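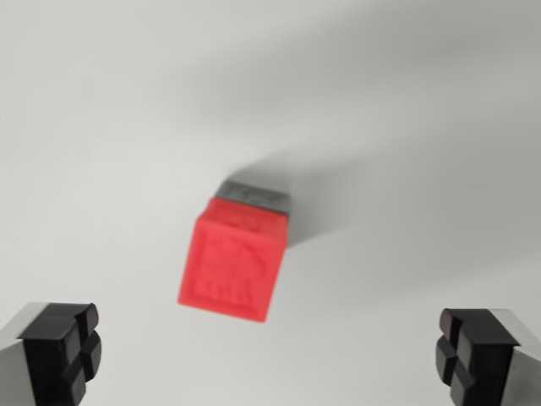
The Small Red Cube
How a plain shape became the most borrowed object in the Wurkatley collection

Blocks are among the oldest teaching materials in regular use, and among the least discussed. They are bought in quantity, stored in bins, and replaced when they go missing. At the Wurkatley Center for Learning Materials, which lends objects to schools across the Drasthorpe district, the printed cube has received closer attention than most.

The lending collection now holds 1,058 items. Of these, 188 were made on the Center's own 3D printers, a program that began in July with a modest purpose: to replace parts missing from older sets. A counting set that lacks a single piece tends to stay on the shelf, and manufacturers seldom sell one block at a time. Printing offered a way to return these sets to use.

The cubes came later. Teachers in the early grades had asked for a block small enough for a young child's hand, with something on its faces that could be felt as well as seen. The result is known in the catalog as the Clakora cube, after the reading room where it was first tried. It carries raised designs printed in the same color as the body. Staff considered painting the designs in a second color and decided against it. Paint wears off at the corners first, and a single color encourages children to turn the block and study it under the light.

Color was settled after some debate. The bright coral red was chosen for its visibility on pale tabletops, where a gray or cream block is easily overlooked at cleanup time. The finish was left matte. Sanding was tested on an early batch, but it softened the relief, and several teachers reported that children preferred the slight roughness of the untreated surface.

Lighting has a considerable effect on how such an object is read. Under flat overhead light, a shallow relief can nearly disappear. With light from one side, the edges of a raised line pick up shading, and the block casts a shadow that becomes a lesson in itself. The Center's activity guide, prepared with the Erraji Workshop, devotes a full page to this subject. Children are invited to place one cube on a plain sheet of paper, trace its shadow, then turn the cube and trace again. They may also take a rubbing of each face with a soft pencil - an exercise that works best when the paper is thin and firmly held.

Cubes are lent in boxes of 12, for a period of 60 days. Borrowers are asked to wipe them with a damp cloth and mild soap before return, and to keep them away from dishwashers, radiators, and parked cars, all of which can warp printed plastic. Chipped pieces should be sent back with the box so that they can be replaced.

A second series, with deeper relief, is in preparation. Schools in the district may reserve a box through the Center's lending desk.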